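Driluvden Line 2, Board Handling Cell
Gripper and Wrist Camera Inspection, quarterly
Completed 24 April 2025
Previous inspection: January

Status codes: OK, ADJ (adjusted during inspection), WATCH (recheck next time), FAIL

1. Cell entry and isolation
1.1 Door interlock stops arm in all modes: OK
1.2 Air supply locked off and bled: OK
1.3 ESD strap and mat tested before case is opened: OK
1.4 Teach pendant enable switch, three positions: OK
Comment: Padlock on the air valve is stiff. Replace from Funholm stores, bin 42.

2. Arm and base
2.1 Base bolts, witness marks in line: OK
2.2 Wrist flange bolts, witness marks in line: OK
2.3 Cable dress pack, chafing at joint 4: WATCH
2.4 Brake hold, arm extended, no drift: OK
Comment: Outer sleeve at joint 4 is polished on one side. No conductor exposed. Clamp turned a quarter turn.

3. Gripper
3.1 Finger plates, no burrs or bent tips: OK
3.2 Link pivots, play by hand: ADJ
3.3 Screw heads, clean drive, none proud: OK
3.4 Grip force against Bundgaard test block: OK
Comment: Right link pivot had slight side play. Shimmed and retested. Cycle counter read 1173 since the last pivot service. Wurnby service sheet calls for a wipe of the pivots at every inspection and new bushings at the annual.

4. Approach to socket
4.1 Taught point matches reference board: ADJ
4.2 Approach speed limited near board: OK
4.3 Contact stop triggers on test pad: OK
4.4 No contact with memory slots or latches on entry or exit: OK 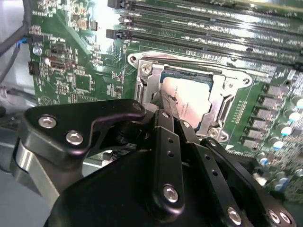

The socket approach is checked on the reference board at reduced speed, from the wrist camera view, with one hand on the enable switch. The criterion for 4.1 is that the tips meet the processor at its lower left edge, inside the silver retention frame, with the row of chokes and the capacitors to the right left clear. Program 453 was loaded. The taught point was reset and the approach repeated from home before sign-off. Glare on the heat spreader makes the printed text unreadable, so part identification must not be taken from this view. Use the fixed reader at the infeed.

5. Wrist camera
5.1 Lens clean, bracket tight: OK
5.2 Focus at working distance: OK
5.3 Exposure on bright metal: WATCH
Comment: Exposure value lowered to 200. Further reduction loses detail in the black slots. Fit the diffuser from the Funholm cell if the fault repeats.

6. Return to service
6.1 Tools and shims counted out of the cell: OK
6.2 Program backup saved after point change: OK
6.3 Lockout removed, air restored slowly: OK
6.4 Dry run from home, low speed: OK

Open items: 2.3, 5.3, air valve padlock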